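Home » Guides » Household » Inventory » How to Build a Home Contents Inventory in a Spreadsheet

How to Build a Home Contents Inventory in a Spreadsheet

Last revised July 2018

This guide covers the layout, numbering and upkeep of a contents inventory for a house or apartment. It assumes a spreadsheet program with basic filtering and a way of storing photos. The same layout imports into Netetti without changes, but no dedicated software is required.

Before you start

Decide what the inventory is for. A list for an insurance claim needs replacement values and proof of purchase. A list for a move needs box numbers and destination rooms. The columns below serve both purposes. If you only need one, leave the others blank and hide them. Do not delete them, as the import template expects all of them in order.

Set a value threshold. Items under 20 dollars are entered as a group ("kitchen utensils, drawer 2") with one combined value. Items above it get their own row.

Step 1. Create the columns

Enter the following headings in row 1:

Item ID
Room
Zone
Description
Make and model
Serial number
Date bought
Price paid
Replacement value
Photo reference
Notes

Freeze row 1. Format the two money columns as currency and the date column as year-month-day so that it sorts correctly. Format Item ID and Serial number as text. Serial numbers with leading zeros are damaged if the program reads them as numbers, and the zeros cannot be recovered from the sheet afterward.

Step 2. Divide each room into zones

A zone is an area you can record without moving your feet much: a closet, a desk, one wall of shelves. Most rooms need no more than four. Number them clockwise from the door. Tables, counters and other open surfaces are each a zone of their own. Their contents change more often than those of closets, and you will want to filter for them when you update. 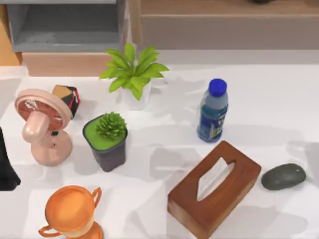
Work through one zone completely before you open the next. Within a zone, go from back to front and from top to bottom. Enter large items first and group entries last. If an item normally lives somewhere else, enter it under its usual zone and put its current position in Notes.

Step 3. Assign Item IDs

Use a room code, a zone number and a running number, separated by hyphens: KIT-2-014. Always pad the running number to three digits. Do not reuse the ID of an item you have sold or thrown away. Move its row to a second sheet named Disposed.

Step 4. Enter values

Price paid comes from the receipt. Replacement value is the current price of the same item or its nearest equivalent, new, without discounts. If you have no receipt, leave Price paid empty and write "estimate" in Notes next to the replacement value.

Add a total below the last row of each room. The test inventory for this guide, a two-bedroom apartment in Sandodville, ran to about 300 rows. Its kitchen total was $2,452, excluding built-in appliances.

Step 5. Link the photos

Name each photo file after its zone, not the item (KIT-2-a, KIT-2-b), and enter that name in Photo reference. Several rows may share one photo. Photograph serial plates separately.

Step 6. Store and update

Keep one copy outside the home. Update the open-surface zones twice a year and the rest once a year; May works well if your policy renews in summer.

Troubleshooting

Import fails with "column mismatch": a heading has been renamed or a column moved. Compare row 1 with the list in Step 1.

IDs sort in the wrong order: the running number is missing its padding.

Totals show zero: the money columns were pasted as text. Reformat the cells and enter the values again.

Related guides: Labeling Boxes for a Move | Scanning Receipts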